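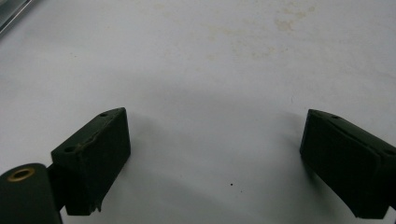 1/ OK, I have been reading tea leaves for 11 years and this week I finally filled the last page of my third cup journal, so I'm going to talk about cup journals for a while. Mute me if you need to!

2/ Quick background for new folks. Tasseography = reading the shapes left by leaves (or coffee grounds) in a cup. I do leaves. Loose black tea, no strainer, plain white cup with a wide mouth. You drink it down to a teaspoon or so of liquid, swirl, flip onto the saucer, wait, turn it back up and look.

3/ A cup journal is where you write down what you saw BEFORE you look anything up. That order matters so much. If I open the symbol book first, I find whatever's on the page I opened to. Every time. I once found an anchor in four cups in a row because I'd just read the chapter on anchors.

4/ My format, since I get asked: the question, the tea, a quick sketch of the cup as a circle with the handle at the bottom, then the shapes in whatever order they popped out. Then a line for how I felt. Then I close the book and go do the dishes.

5/ The sketch can be terrible. Mine are potatoes with legs. You will still know what you meant six months later, I promise, and it brings the whole cup back in a way that "bird near rim, maybe a ladder" never does.

6/ Handle = the person asking. Rim = soon. Bottom = further off, or deeper down, depending on who taught you. I learned it as "deeper down" and I've stuck with it. A ring at the bottom of the cup feels like a very different thing from a ring up by your lips.

7/ So. I went back through this third journal with a highlighter. There are 81 cups in it. I wanted to see which shapes kept coming around, and oh my gosh, the KEYS. Keys everywhere! I had no idea while I was living it.

8/ Most of the keys land on the left of the handle, which I read as things leaving or already behind you. And in nearly every one of those entries the question was about work. I was asking "should I stay" over and over and drawing a key on the way out of the cup.

9/ Now, do I think the leaves knew? I go back and forth on this, and I'm happy going back and forth. Some days I think it's a conversation with something bigger. Some days I think I'm a person staring at wet leaves and finally hearing myself. I left the job either way, lol

10/ The other surprise was fish. I always wrote "fish = good fortune" because that's what the little Putau handbook says (the green one, lots of you have it). But when I read my own feeling line next to the fish cups, it says restless, restless, can't sleep, restless.

11/ So for ME a fish might mean I'm swimming in circles. That's the part I love most about keeping these. After a while you've got your own dictionary, and it argues with the printed one.

12/ Please don't throw out the printed one though. I still use Putau for shapes I've never met before. Last month I got what I can only describe as a goose wearing a backpack, and I needed all the help I could get.

13/ Somebody asked about apps. I tried Zundis for a bit, the one where you log your readings and it makes a chart. It's cute, and if you read cards it's probably great. For cups I missed drawing. Typing "blob, pointy" into a box did nothing for me.

14/ Paper people: I use a Coutinho sketchbook, the small square one. It takes a tea spill pretty well (ask me how I know). The pages are thick enough that the highlighter didn't come through — huge relief, I started before I'd tested it.

15/ Tea people: a cheap broken-leaf black works better for reading than the beautiful expensive stuff. Big curly leaves open up and cover half the cup like a wet blanket, and then everything's a cloud. Tea bag dust goes the other way and you get mud.

16/ If you've cut open a tea bag for your first reading, no shame, so did I. I saw a horse in it and was so excited I called my sister. It was mud. It was a mud horse. I still count it.

17/ A few things I wish I'd done from page one:
— number the pages
— write down who the cup was for, even when it's me
— leave some space under each entry for coming back later

18/ That last one! The coming back! I go back after 30 days and write what's happened since, in a different color. Plenty of entries just say "nope" or "nothing yet." I like having the nopes in there. A journal with only hits in it would make me suspicious of myself.

19/ And if you read for other people, ask before you write anything down. Some folks don't want their cup in your book, and that's completely fair. I keep one page of friends' cups with only the shapes, no questions, and everybody on it said yes.

20/ I know a few of you have gotten scary readings from someone and it's sat on you for years. I'm sorry. A snake or a coffin shape in a cup is a shape. I won't tell a person they're sick or that somebody's going to die, and I'd walk away from any reader who does.

21/ Doing a read-along in September with the Diltia circle, by the way! One cup a day, same question all week, and you post your potato drawing if you feel brave. Beginners are so welcome. You need a cup, a saucer and some loose tea. Zero talent for drawing, as established.

22/ Also this account went past 3,000 of you while I was buried in highlighter and I'm a little teary about it. I started it to talk to myself about saucers.

23/ First cup in journal four, dated Aug 8, 2021: a long wavy line from the rim nearly to the bottom, a tiny hat, and something that's either a boat or a slice of melon. Feeling line says "hungry, cheerful." Leaning melon.

24/ Show me your weirdest shape in the replies, please. I want to see the geese.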